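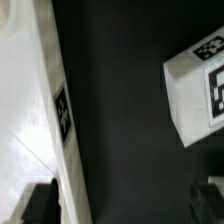
Kamonchanok Chuensuk writes the part of a robot's software that most people never think about, the bit that decides where things are before anything else gets to decide what to do about them. She has been at it for two years now at Gradent, and when I asked her to start with something simple she pulled up a wrist view and went straight to the printed black-and-white squares. "You've got a cube with markers on two of the faces we can see, and that's lovely, that's a gift," she told me, pouring the tea. "And then there's the one on the white edge over on the left, and it's at such a steep angle it's squashed to a sliver. A person looks at that and says, yes, there's a marker. My code has to say how much it believes it."

How much it believes it turns out to be her favourite subject, and I'm afraid I encouraged her. Her pose estimator, which she named Fumus after a very foggy week in December, gives every marker a position and also a score for how far that position should be trusted. A square seen nearly face-on scores well. One seen from the side can flip, she explained, so that the maths is just as happy with the surface leaning toward you as leaning away. "The old version picked one and carried on. You'd see the estimate jump by 18 degrees between one reading and the next, and the planner would dutifully replan for a cube that hadn't moved at all!"

The planner is called Vilis, and it's older than Fumus and, by her account, a good deal more stubborn. It used to want a single answer. She spent most of a winter persuading it to accept a spread of answers instead, and to choose a path for the fingers that would still be all right if the cube were at either end of that spread. The first working build came after 31 failed ones – she kept the list, and showed it to me with real fondness.

I asked whether bright light bothers it. "White on white is horrible," she said cheerfully. "When a panel washes out, you lose the edges, and I'd like to use the edges. So the markers end up doing more of the work than I'd want." She'd rather rely on them less in time, and has a branch for that, though she wouldn't let me see it.

Before I left she topped up my cup and went back to the sliver on the left, wondering aloud whether its score was a bit generous.

Last updated: December
2 comments | 18 shares

Related
Lévesque on writing logs that people will read
Why our planner waits
Calibrating a wrist camera before lunch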